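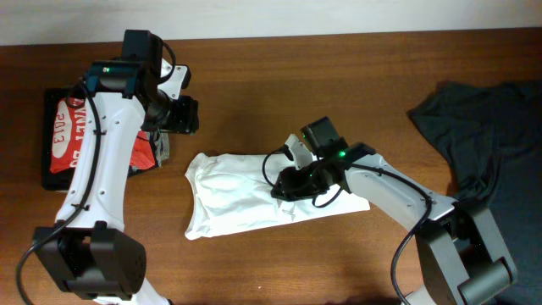 Can a machine do the laundry yet? Project report by Rami Daher

My project asked whether two-armed robots are ready for chores at home or in a shop stockroom. I chose folding clothes, a job most people do without thinking.

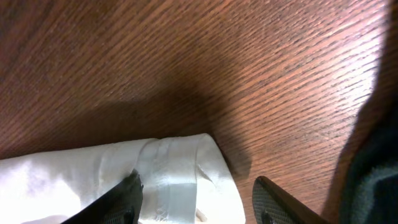 Page last changed: 20 Apr 2025

Cloth is hard for a machine as it never lies the same way twice. A gripper has to find an edge and take one layer, and a crease can look very much like an edge.

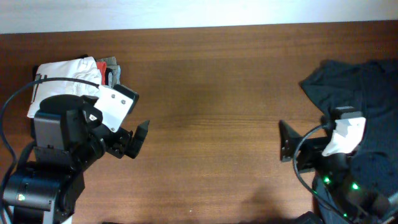 Could a shop use one now?
Only for slow work with someone nearby. Staff at Binport, the clothes shop on Prastusgate, told me they handle 2,000 items in a busy week in April.

They also said speed matters less to them than neat stacks.

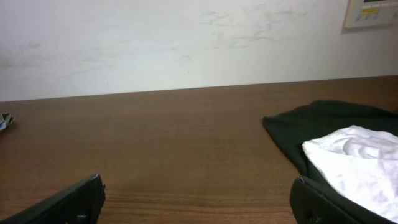 Sorting came up as well, and I think it will be useful before folding is. Putting a shirt in the correct pile needs one good grip, while folding it needs several in the right order.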